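共同食文化記録事業「Ovwood の保存食」
中間進捗報告書(六月分まで)

提出先:Nurkard 助成基金 事業担当御中
提出者:Gomov 食文化研究室

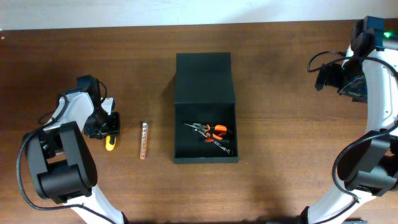
1. この期間の概要

いつもご支援をいただき、ありがとうございます。本報告では、四月から六月までに行いました聞き取り、試作、および冊子の編集について申し上げます。計画に対して、聞き取りはほぼ予定の通り進みました。試作は少し遅れています。冊子の編集は予定より早く始めることができました。

2. 聞き取り調査

Ovwood 地区の家庭を訪問し、漬物、乾燥野菜、果物の煮詰めについてお話をうかがいました。今期の訪問は12軒です。一軒の訪問にかかる時間は、はじめ一時間と考えておりましたが、実際には二時間をこえることが多かったです。お茶をいただきながら話がはじまりますので、質問表の順番はあまり守られません。そのため五月からは、質問表を訪問のあとに記入する方法に変えました。

聞き取りの中で、とくに興味深かったのは塩の量り方です。年配の方の多くは、秤を使わないで、手のひらのくぼみで量ります。同じ「ひとつかみ」でも、家によって塩の味がかなり違います。私たちは、その場でつかんでいただいた塩を秤にのせ、数字も記録することにしました。方言の語彙については、表記がまだ統一されておりません。とくに、かぶの葉を干したものの呼び名は谷の上と下で異なり、どちらを見出しにするか検討中です。

3. 試作

試作は Başaran 共同調理場を借りて行っています。使用できるのは午後二時からで、片付けの時間もふくめますと、一回に一種類の漬物しか仕込むことができません。今期は、きゅうりの塩漬け、かぶの酢漬け、すももの煮詰めの三種類を仕込みました。

きゅうりの塩漬けは、一回目は表面に白い膜が多く出ましたので、処分しました。二回目は重しを変え、よい結果でした。すももの煮詰めは、火を止める時期の判断がむずかしく、聞き取りの言葉「木べらが道を作るまで」だけでは、読者に伝わらないと考えております。次の期間に温度も測り、言葉と数字の両方を冊子にのせる予定です。

遅れの理由は、五月に調理場の給湯器が故障し、2週間使用できなかったことです。現在は直っております。

4. 冊子の編集

完成する冊子は、二か国語で400部を印刷する計画です。見本の章として「かぶ」の章を先に作りました。レシピ、聞き取りの抜粋、季節の暦を見開きにまとめています。地区の図書室で読んでいただいたところ、文字が小さいというご意見がありましたので、本文の文字を大きくしました。この変更により、ページ数はおよそ30ページ増える見込みです。

抜粋の文章は、できるだけ話した方の言い方を残しています。ただし、ご家族の事情にふれる部分は、ご本人に読んでいただき、同意をいただいてからのせます。同意書の様式は、前回いただいたご助言にしたがって、やさしい文に書き直しました。

5. 支出の状況

材料費は予算の範囲内です。交通費は、谷の上の家庭への訪問が増えたため、予定より多くなっています。印刷費はまだ支出しておりませんが、ページ数が増えますので、印刷所に見積もりの再提出をお願いしました。届きましたら、別紙にてお送りいたします。費目の間の移動が必要な場合は、事前にご相談申し上げます。

6. 次の期間の予定

七月は、すももの煮詰めの再試作と、豆の乾燥についての聞き取りを行います。八月は多くの家庭が収穫でいそがしいため、訪問をひかえ、録音の書き起こしに集中します。九月に「きゅうり」と「すもも」の章の原稿をお送りする予定です。

7. ご相談したいこと

録音の保管について、おうかがいしたいことがございます。当初の計画では事業の終了後に消去するとしておりましたが、数軒のご家庭から、地区の図書室に残してほしいというご希望がありました。残す場合は、新しい同意書と、保管のための小さな費用が必要になります。基金のお考えを、次の報告の前にお聞かせいただけましたら幸いです。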